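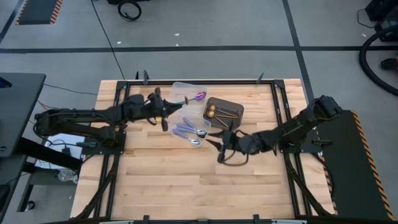 Worktop made of joined strips, pale tan to pinkish brown.

Forum > Timber and Finishes > Worktops and Benches
Thread: Re-oiling a stave worktop, hardwax or plain oil?

gluelinegus
My bench top is a Grunditz beech top, 22 mm thick, bought as a second and fitted last November. It was delivered raw. I gave it two coats of Zalen hardwax oil and it has gone patchy where cups get put down. I have sanded a test area back to 120 grit and it takes finish evenly again.

Options as I see them:
Hardwax again, three thin coats.
Plain Danish oil, five or six coats, topped up every few months.
Water-based lacquer.

Use is light assembly work, some soldering on a mat, tea. Room is heated. Which would you pick, and how far up the grits do I need to go?

perrin_lathe
Plain oil. Hardwax on beech is fine until it isn't, and then you are sanding a whole top to fix one ring. With oil you rub in a bit more on the bad spot and walk away.

Stop at 150. Any finer and beech closes up and the oil sits on top.

oxbow22
Disagree on both counts. Hardwax can be spot repaired, you just have to key the area with a grey pad first and feather it out. Most people put it on too thick. Two coats from the tin with a brush is too thick. It should go on with a white pad and look as if you have hardly used any.

Also 180 for hardwax, in my experience. The scratch pattern from 120 shows under a low window.

gluelinegus
It was a brush, yes. The tin said brush or roller.

oxbow22
The tin wants you to buy another tin.

Wipe the excess off after 15 minutes with lint-free cloth. If the cloth comes away clean you didn't need to wipe. Leave overnight between coats, longer if the room drops below 15 degrees.

mdf_apologist
Has anyone asked about the underside? A 22 mm top finished on one face only will cup. I had a Yaman top in oak do exactly this. It lifted 7 mm at the front edge over one winter, and it was screwed down tight through round holes, so it split along a glue line as well.

gluelinegus
Underside has one coat. Fixings are slotted brackets on the long sides, plain holes in the middle rail.

mdf_apologist
Then that's about right. Middle fixed, edges free. Put a second coat underneath while you have the tin open.

perrin_lathe
One coat underneath is plenty. Finish slows moisture down, it doesn't stop it. The slots are doing the work. I have a top here with nothing at all on the bottom and it is flat to within a sheet of paper across the width.

mdf_apologist
How thick?

perrin_lathe
40 mm.

mdf_apologist
Well, quite. That is nearly twice the thickness.

tannin_stain
On cost, I priced this up for a top 2400 long. Gollgate sell their oil by the litre and I used most of one. The hardwax was dearer by the tin but I had half left, so there was nothing in it. Labour decides it. Six coats of oil is a week of evenings.

Lacquer I would rule out because of the soldering. One hot drip and you have a white mark that only comes out by stripping.

oxbow22
Agreed on lacquer. I had a 495 g tin of hard paste wax for touching in between coats and would not bother with that either - it drags dust.

gluelinegus
Test results so far. Left patch Danish oil at 150 grit, right patch hardwax at 180 with a pad. Both left four days. Wet mug on each for an hour. The oil patch shows a faint ring which went after a rub with more oil. The hardwax patch shows nothing. Colour is slightly yellower on the oil side.

I am going with hardwax, thin, and a second coat below.

perrin_lathe
Four days is too early for oil. Danish oil needs a good fortnight before you put water on it, so that isn't a fair test. Do it again before you sand the lot.

oxbow22
Hardwax isn't fully hard at four days either, so both were handicapped. Fair enough to me.

gluelinegus
I'll leave both patches another two weeks and repeat with the same mug. The top is staying in use meanwhile with a board over that end.

tannin_stain
Lift the board at night. Air has to get at it or neither will cure.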